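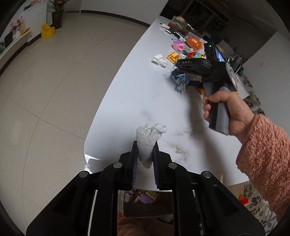

News > Town & Around > Libraries

Nerkgate library's lending room opens its toy shelves in May

Families in Nerkgate will be able to borrow toys, puzzles and board games with an ordinary library card starting in May, when the branch on Suvley Street opens its new lending room. It's the first time the town has had anything like it, and the waiting is nearly over!

The room takes up the old newspaper reading area at the back of the building, the one with the tall windows and the radiator everyone used to fight over in winter. The newspapers have moved upstairs next to local history. In their place are low shelves, a washable rug and a long counter where returns get checked in and cleaned before they go out again.

The collection starts with 300 items. A good part of it came in through the spring donation drive, which filled the foyer so fast that the library had to stop taking jigsaws after the second weekend (if you still have one to give, the branch will take them again in the fall, as long as every piece is in the box). The rest was bought new with a grant from the Matoušek Fund, which has already paid for the children's story garden and the ramp at the side entrance.

Borrowing works much as it does for books. Each card can take out two toys or games at a time for three weeks, with one renewal if no one else is waiting. There are no late fees. Missing pieces happen, and the library keeps a drawer of spare dice, pawns and wooden train track to patch things up, so please just say so at the counter when you bring something back.

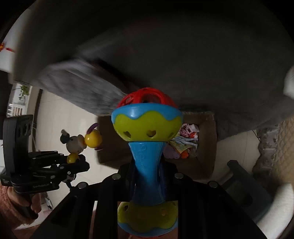

The baby and toddler shelf is likely to be the busiest. Little ones go through toys at an amazing speed, and parents who answered the library's survey over the winter asked for this age group more than any other. Of the replies that came in, 67 percent said they had something at home their child had used for a month or less before moving on. Being able to swap it for something new to the baby, for free, and with no closet filling up, is a lovely thing for a small apartment.

Everything for children under three is cleaned after each loan and goes back out in a sealed cotton bag. Plastic items are washed and air dried. Fabric toys are laundered with a plain unscented soap, and anything that can't be cleaned properly was left out of the collection from the start. Donated toys were also checked for loose parts and worn seams, and a few boxes of very nice old tin cars were passed along to the Norex Street museum, where they'll be on display in the front case this summer.

Older kids and grown-ups haven't been forgotten. There are cooperative games, strategy games with rule books thick enough for a rainy week, a giant floor chess set, and a row of marble runs that the staff admit they tested for much longer than they needed to. Game night moves into the new room too, and will start at 6:30 p.m. so that families can come for the first hour. Players aged 8 and up can join the main tables, and there will be a corner with simpler games for the rest.

The room will keep the same hours as the branch, with one addition: an early opening at 8 in the morning on the first Saturday-style family session of each month, before the main doors open to everybody else. Those mornings are meant for children who find the library too loud later in the day. Lights will be lower, the music will be off, and places can be reserved by phone or at the desk.

Almost all of the shelves are up already, and the catalog is being added to the library's website a section at a time. You can search it now by age or by number of players, and place holds on anything marked "ready." The floor chess set has a waiting list, so get in early if you want it for a birthday.

A card is free for anyone who lives or goes to school in Nerkgate, and you can sign up at the desk with proof of address. Children need a parent or guardian to sign for them. Stroller parking is inside the side entrance, next to the ramp, and the bathroom with the changing table is just across the hall from the lending room.

Questions about donations, holds or the early mornings can go to the front desk at Suvley Street during opening hours.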